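Gornevach Issues Revised Slat Spacing and Load Guidance for Bed Bases

Updated document replaces two earlier sheets and applies to all platform and slatted bases in the Mimmont range

BRELTSTEAD – Gornevach today released a revised technical guide for the slatted and platform bed bases sold under its Mimmont name. The guide sets new limits on the gap between slats, changes the way side rail loads are stated, and adds a section on center supports for wide beds. It takes effect in February and replaces the two separate sheets that have been packed with Mimmont bases until now.

The largest change concerns slat spacing. The earlier sheets gave a different maximum gap for each mattress type, and the figures did not always match the spacing of the bases as shipped. The revised guide uses one limit for all foam and hybrid mattresses. The clear opening between two neighboring slats may not exceed 70 millimeters, measured at the middle of the slat and again at each end. Where the two readings differ, the larger one is used. Pocket spring mattresses with a stiff lower pad are covered under the same limit.

Mimmont bases already in use can be brought within the limit with the spacer strip sold as a spare part. The strip carries fixed seats for the slat ends and is screwed to the inner face of the side rail through the existing holes. No new holes are needed on bases with a metal rail. On bases with a wooden rail, the guide calls for pilot holes and gives the drill size by rail thickness.

Load figures are now stated for each rail and each slat. The older sheets gave a single total for the whole bed, which did not tell the owner how the load could be placed. A person sitting on the edge of a bed puts most of the load on one rail and on a small number of slats, and the total figure said little about that case. The new tables list an even load and an edge load for every width in the range. The edge load is the lower of the two for all widths, and it is the figure Gornevach asks retailers to quote.

Center supports

Any base wider than a full-size bed must have a center rail with at least 2 legs. The guide shows where the legs go along the rail and how to set their height. Each leg is turned down until it meets the floor, then a quarter turn more. The slats should then be checked with a straight edge laid across the bed from rail to rail. If the straight edge rocks on the center rail, the legs are too high and must be backed off.

On carpet, the legs should be checked again after 33 days of use. Carpet and pad pack down under the foot of the leg, and a leg that was set correctly at first may lose contact with the floor. The check takes a few minutes and can be done with the mattress in place, from the foot end of the bed.

Camargo, the low platform model, is treated in its own section. Its deck is made up of closed panels with vent slots, so the slat limit does not apply. The guide gives the slot width and asks owners to keep the space under the deck open on at least one long side. Storage boxes pushed against both sides block the flow of air, and moisture can collect on the lower face of the mattress. Owners who store items under a Camargo base are asked to lift the mattress and air the deck whenever the bedding is changed.

Hardware and tightening

All bolts in the range are now listed by length, thread and location in a single table. Bolts should be tightened by hand with the supplied key and checked again once the bed has been slept in. Power drivers should not be used on the corner joints. The threaded inserts in the head and foot posts can turn in the wood if the bolt is driven too hard, and an insert that has turned must be replaced.

The guide also drops the advice to wax wooden slat ends. Nylon end caps are now fitted at the plant, and wax can cause the caps to creep out of their seats. Slats from earlier production, which have bare ends, may still be waxed. 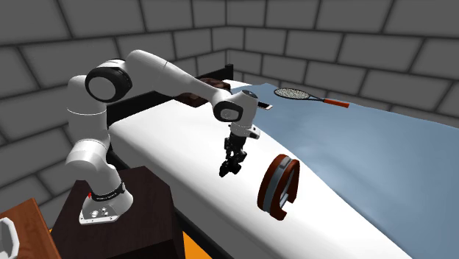

Harish Joshi said the single slat limit would settle most of the questions that come in about older bases, and that the edge load tables were overdue. Joshi added that owners who already have a base with a working center rail do not need to change anything unless the gap check fails, and that a base should not be taken apart only to compare it with the new drawings.

Availability

The revised guide will be packed with every Mimmont base shipped from Breltstead once it takes effect. Retailers may go on supplying boxed stock with the older sheets, provided a copy of the new guide is handed over at the time of sale. Printed copies for existing owners can be requested through any Mimmont retailer. The model code needed for the request is stamped on the inner face of the left side rail, near the head end.

Spacer strips are sold in pairs, cut to the length of the rail. End caps are sold by slat width.

About Gornevach

Gornevach makes bed bases, headboards and fittings for home and guest room use. Its products are sold through furniture retailers under the Mimmont name. Design, assembly and spare parts supply are based in Breltstead.

Press contact: Gornevach Press Office, Breltstead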